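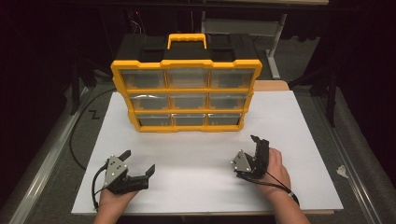
Yellow parts organizer with nine clear drawers and a carrying handle.

Hekico opens repair room for small household goods in Stilley

STILLEY, Sep 29, 2019 — Hekico, the cooperative of small hardware shops, announces today the opening of a public repair room in the old post building of Stilley. The room is open to all residents, and it is not necessary to be a customer of one of our shops.

For many years, people came to our counters with a lamp, a toaster or a chair, and they asked for one screw or one small spring. Often we had the part, but the person had no tools at home and no table to work on. In June, Hekico made a trial in Vitale with evening sessions, and visitors brought 300 objects for repair. The result convinced the member shops to pay for a permanent room.

The room in Stilley has seven work places, each with a lamp and a basic set of hand tools. Two of them are of lower height, for visitors who prefer to sit or who use a wheelchair. Small parts such as screws, washers, fuses and hooks are sold by the piece, at the same price as in the shops. Visitors can also bring their own parts. Electrical objects are checked for safety before they leave the room — this check is free of charge, but it is obligatory.

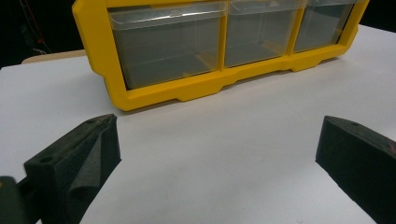 Hekico Press Information, No. 7

The use of a work place is free for the first hour. After this, a small fee is asked for each further hour. Children are welcome together with an adult. Microwave ovens, gas appliances and televisions cannot be accepted, and we ask visitors kindly to respect this rule.

Together with the room, Hekico publishes the Clelus booklet, a simple guide to the most frequent repairs in the home. It explains how to change a plug, how to glue a loose chair leg and how to find the correct size of a screw. The booklet is available in all member shops and in the repair room.
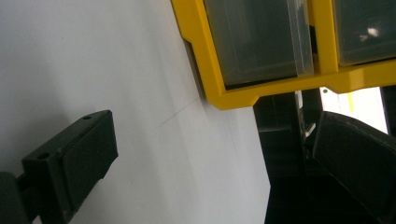 Residents who visited the trial evenings were asked for their opinion. One visitor wrote that she had kept a broken table lamp in the cellar for years, and that she "would come again tomorrow, if the room were closer to the bus stop." She also asked for longer opening times in the evening, and Hekico will study this wish during the winter.

Member shops accept reservations for a work place by telephone or at the counter. Press visits are possible by appointment with the Hekico office in Stilley.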